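Keeping small bits and sockets in order at the bathroom or utility counter
Posted 02/10/2021 in Workshop Tips

When I do a small repair in the apartment, I prefer to work on the counter near the water, and not in the garage. The light is better there and I don't need to carry everything back. The problem is always the same one. Sockets and bits are small, they are round, and they roll. In July I lost a 2 mm hex bit for three weeks and found it under the washing machine. After this I made some rules for myself, and I write them down for other people who repair at home.

Use a basin as a tray

A plain white basin is the best tray I know. The walls are high, so a socket can't roll away, and on a white bottom you see steel pieces at once, even the small ones. I put in it the sockets I am finished with. The bit I need next stays outside on the counter, standing up if it is possible.

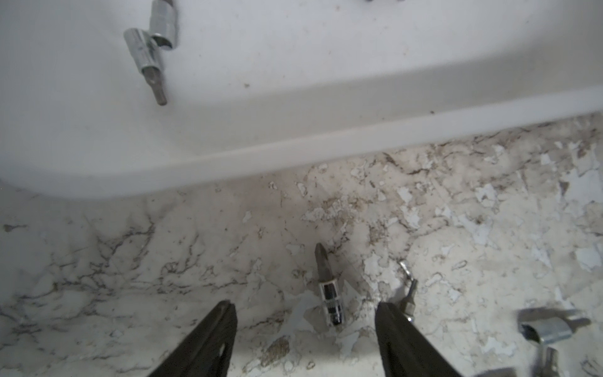

Before I bought a basin for this purpose I used a cookie tin, but in a tin everything is dark and noisy. Any store has plastic basins for little money. Take one with a thick rim, it is more comfortable to lift when there is metal inside.

Wipe it before, not only after

Sand and metal dust go into the open end of a socket, and then the socket doesn't sit well on the bolt. Wipe the basin with a dry paper towel before you start. For old grease I use warm water with dish soap, and I leave it for 40 minutes. Don't use a wire brush on plastic. The scratches will hold the dirt forever.

Bits that are worn

Look at the tip of a Phillips bit under a lamp. If the edges are rounded, throw it away, it will damage the screw. A set from Clusance with 18 pieces has served me well, but I replace the most used sizes separately.

Put everything back in one go

At the end I empty the basin and put the pieces together on the counter in front of me. Then I return them to the case in order of size. I don't answer the phone during this step. Gloves come off last, because the pieces are often oily, and I let the gloves lie on the counter until the tools are away.

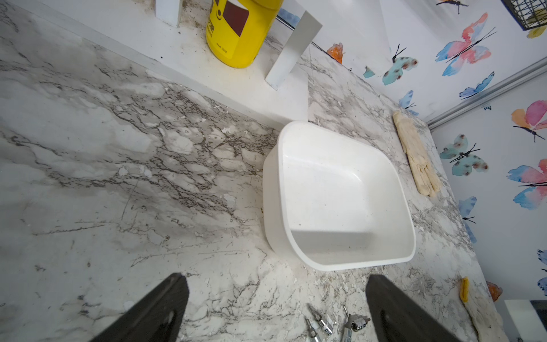
Drying and storing

If the sockets were washed, dry them with a cloth and leave them open overnight. One drop of light oil on a rag is enough for a whole set. Close the case only in the morning. I keep mine on a shelf above the washing machine, with a strip of tape on the lid where I write which size is missing.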